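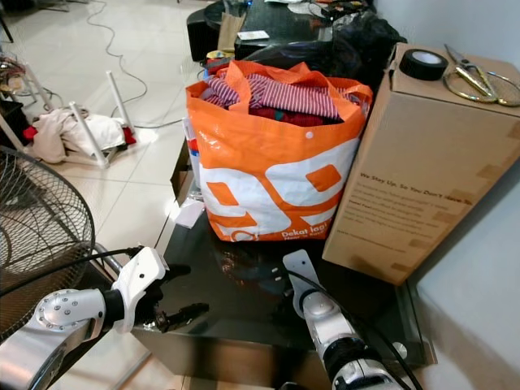

Utulell wrote on Feb 1, 2018:
> Does the Grube guesthouse still hold rooms without a deposit in June? The booking page says 9 days, the confirmation says 10.

The confirmation is correct. The page shows the old terms.

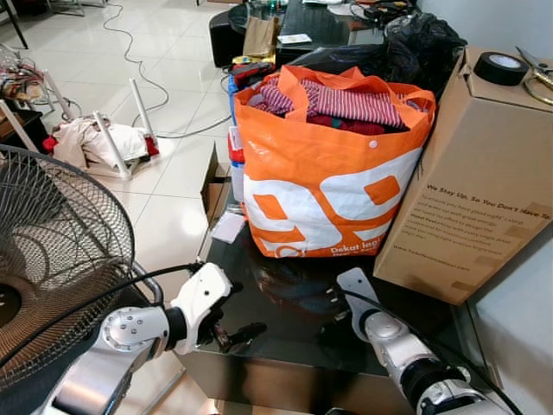
Rooms at Grube are released on day 10 at noon if no deposit has arrived. For stays of 2 nights or less the full amount is due at booking.

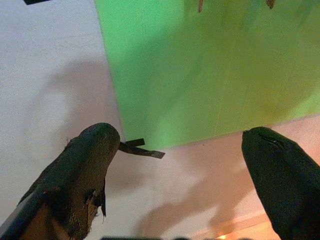
The Umitley shuttle is booked separately and does not follow these terms.

Ralisance list desk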